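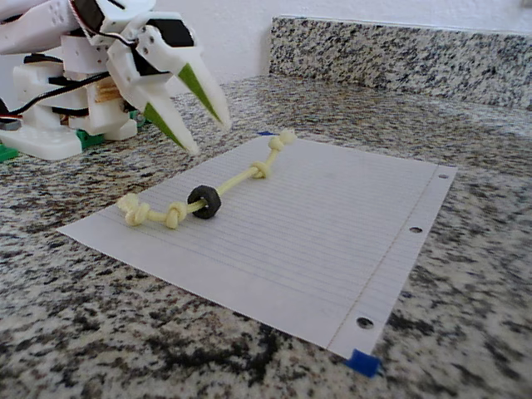
A mí el granito me quedó con un velo pegajoso después de sellarlo, ¿lo he estropeado?, preguntaba una clienta en cuanto colgamos la edición anterior de esta guía. Le contestamos que no, que tuviera paciencia, y de aquella conversación salió buena parte de lo que hemos cambiado en el apartado siguiente. Gracias desde aquí por escribirnos tan pronto.

4. Limpieza y sellado de la encimera de granito

Las instrucciones valen para las encimeras de granito pulido de la serie Batine, con o sin copete de la misma piedra contra la pared. Si la suya es de acabado mate o envejecido, vaya por favor al apartado 5, porque el producto se reparte de otra manera.

Qué necesita

Una botella de sellador Sonow de 500 ml (en una encimera corriente le sobrará bastante, guárdela bien cerrada)
Jabón neutro y agua templada
2 paños de algodón blancos, limpios y sin suavizante
Una brocha plana o una esponja nueva
Cinta de carrocero
Guantes

4.1 Prueba de la gota

Antes de abrir la botella, compruebe si la piedra pide sellador. Mucha gente lo aplica por costumbre cada primavera, y con un granito que ya está bien cerrado se consigue poco más que dejarlo pringoso.

1. Elija un rincón limpio y seco, a ser posible cerca del fregadero, que suele ser la zona más castigada.
2. Deje caer unas gotas de agua y espere un cuarto de hora sin tocarlas.
3. Seque con un paño y mire la piedra de lado, con luz rasante.
4. Si ha quedado una mancha más oscura, continúe con 4.2. Si no se nota nada, puede olvidarse del sellador por ahora y quedarse solo con la limpieza diaria.

Nota: en los granitos moteados, con mezcla de blanco, gris y negro, la mancha se ve mucho mejor sobre las motas claras. En un grupo de motas negras puede pasar desapercibida – busque siempre una zona clara para hacer la prueba.

4.2 Limpieza previa

1. Retire de la encimera todo lo que pueda moverse: tarros, papeles, aparatos, la tabla del pan. También lo que lleva años en el mismo sitio, que ahí debajo es donde aparecen las sorpresas.
2. Lave con agua templada y unas gotas de jabón neutro. Insista con suavidad en el encuentro entre la encimera y el copete, donde se juntan migas y grasa.
3. Aclare con agua limpia dos veces.
4. Seque y deje reposar la piedra toda la noche. Sabemos que apetece seguir en el momento, pero la humedad que queda dentro no se ve.

Precaución: no use vinagre, limón, lejía ni desengrasantes fuertes. Tampoco estropajos metálicos.

4.3 Aplicación del sellador

1. Abra la ventana y póngase los guantes.
2. Proteja la pared con cinta de carrocero, pegada justo por encima del copete. En una pared blanca lisa, cualquier salpicadura se queda a la vista para siempre.
3. Trabaje por tramos cortos. En nuestra pieza estándar, de 165 cm de largo, salen muy bien tres tramos, empezando por el más alejado de usted.
4. Extienda una capa fina y uniforme con la brocha o la esponja. Haga primero el copete y después la parte horizontal, así recoge de paso lo que haya escurrido.
5. Espere diez minutos y retire todo el sobrante con el primer paño. Repase enseguida con el segundo, bien seco, hasta que deslice sin engancharse.
6. Quite la cinta despacio, tirando hacia abajo.
7. Deje la encimera sin usar durante 16 horas. Si termina por la tarde, a media mañana del día siguiente podrá volver a colocar sus cosas.

Si queda un velo pegajoso: es sobrante que se ha secado encima de la piedra. Humedezca un paño con un poco del mismo sellador, frote el velo un par de minutos y seque inmediatamente. Con los tonos oscuros a veces hay que repetirlo.

Precaución: los paños empapados pueden calentarse si se guardan arrugados. Extiéndalos al aire libre hasta que estén secos del todo y llévelos después al punto limpio.

4.4 Juntas de silicona

El sellador no sustituye a la silicona de las juntas. Si la ve levantada o ennegrecida, cámbiela antes de empezar con 4.2 y respete el tiempo de curado que indique el cartucho. Los tonos de silicona que corresponden a cada granito Batine están en la tabla del apartado 7.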